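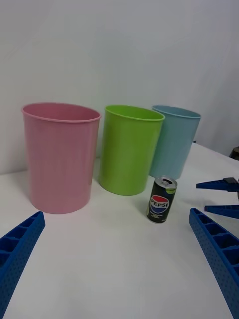 Soon-im Bae asked, before I had the arms homed, whether the visitors would be allowed to pick which bin the can goes in, and said that if they were not, the whole thing would look like a recording. Fair point. Changed the plan: visitor calls a color, operator types it, arm goes. Pink, green or blue, all three taught as drop targets this morning.

Open day, July, bench 4. Notes for whoever runs it next.

Setup
Table wiped and leveled. Pepsi can as the pick object, the short slim one. Bins stay on the wall side. Pink is the biggest target and the easiest. Blue sits behind green, and the approach has to come in high or the left finger clips the green rim. Clearance height set to 320 mm above the table for all three so the motion looks the same whichever color is called. Costs a little cycle time on pink. Left it.

Blue fingers on both arms, the printed ones with the ribbed face. Giraldo driver on the left arm, old build. Did not update it before a public day.

Grip force
Started at the value from the Istenska job, which is far too high for a drinks can. Dented one on the bench in the first trial. Dropped the limit to 30 percent and slowed the close. Held after that, including a hard stop with the can in the air. Piltano's note on thin-wall parts recommends closing on position only and ignoring force. Tried it, did not like it, the can rotated in the fingers on lift. Went back to the force limit.

Wrist camera
Exposure fixed, auto off. With auto on, the white table and white wall pull everything dark as soon as the wrist tilts down, and the can body goes to a black blob. Fixed at the setting in the Korner config file, gain left alone. Color match for green is solid. Pink and blue are both pale and the thresholds are closer than I want. Tightened blue on hue and stopped using saturation for it.

Running
Doors at 10:00. First group wanted blue every time. Two misses before 11:00, both the same fault: can placed by hand too close to the green bin, fingers could not open around it. Marked a start spot with pencil. No more of those.

One stop from the light curtain when a visitor leaned in to see the fingers. Recovery from a curtain stop takes 900 ms plus however long it takes me to walk to the pendant. Pendant should be on the visitor side next time.

Questions I got more than once: why two arms if one does the work (handover is the second half of the demo, right arm waits at the side until then), and whether it knows what a can is. It does not. It knows a region of the image with a height and a grasp axis. Soon-im's answer to that was shorter and went over better, should get her to write it down.

Handover
Ran clean in the morning. After lunch the right arm was arriving late on the shared point and the left was timing out. Restarted the right controller at 13:40, fault cleared, cause unknown. Log saved under the bench folder, not read yet.

To do
Read the handover log.
Move blue out from behind green, or swap it with pink.
Proper start mark, the pencil rubs off.
Spare set of fingers. The left pair has wear on the tip ribs.
Ask about the driver update now that the open day is over.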